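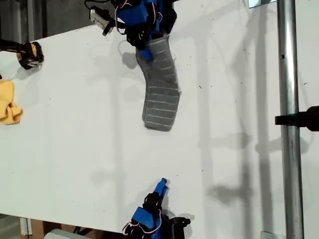 Knit tube in gray with pale grid lines, held up by one end.

Vasetti Knit Tube – Gray Grid

A long, soft tube with a fine check of pale lines running up, down and across. Cut it to length for use as a cover, a draft stopper or a sleeve for small bundles. The tube hangs with a slight natural curve, so lay it flat before you measure.

Item no.: 579
Color: gray with pale grid
Ends: unhemmed
Sold: singly or in packs of 9
Carton quantity: 100

Cutting and finishing
Mark the length along one of the pale lines and cut with sharp fabric scissors. Cut ends will fray a little with handling. For a cleaner edge, fold under half an inch and stitch by hand, or use a zigzag stitch on a machine. Leave some slack – a tube pulled tight while sewing will pucker at the hem.

Care
Machine wash cold with similar colors. Dry flat. Do not bleach or iron over the folds.

Ordering
Single tubes and packs ship from our Ilance warehouse. Full cartons are made to order, and the mill closes for two weeks in July. For orders over 3000 pieces or for other colors, write to Chrysanthi Bakalis in trade sales. Returns are accepted on uncut tubes only.

Page updated January 23, 2018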